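Incidencia 636 – Celda Balari, brazo derecho
Estado: reabierta
Prioridad: media (yo la subiría)

Síntoma: el brazo derecho se queda parado encima de la bandeja y a los 40 segundos salta el error de par en la muñeca. El izquierdo sigue como si nada, con el consiguiente riesgo de choque entre pinzas.

Lo que dice Verstraete: «calibración». Es la tercera vez que responden lo mismo. Hemos recalibrado con su procedimiento y la tanda siguiente de 100 ciclos volvió a fallar, así que permítanme dudar.

Probado hasta ahora:
– Reinicio de las dos placas. Sin cambios.
– Firmware anterior de Ornen. Sin cambios, aunque el registro sale más limpio, lo que no me tranquiliza nada.
– Velocidad reducida en el brazo derecho. Tarda más en fallar, pero falla.

Pendiente: revisar el cable de la muñeca. Va suelto por encima del brazo hasta la base y sospecho que tira del conector en ciertas posturas. Nadie de soporte ha preguntado por él.
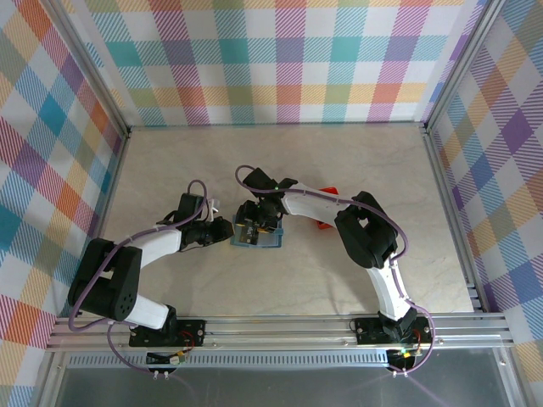

Urnier responde que el cable está homologado para ese recorrido y que antes de cambiarlo quieren el registro completo de par, con marca de tiempo. Piden también que no se ejecute nada con los dos brazos a la vez.

Registro adjunto. Lo segundo ya lo hacíamos – el ticket sigue abierto hasta que alguien mida ese conector.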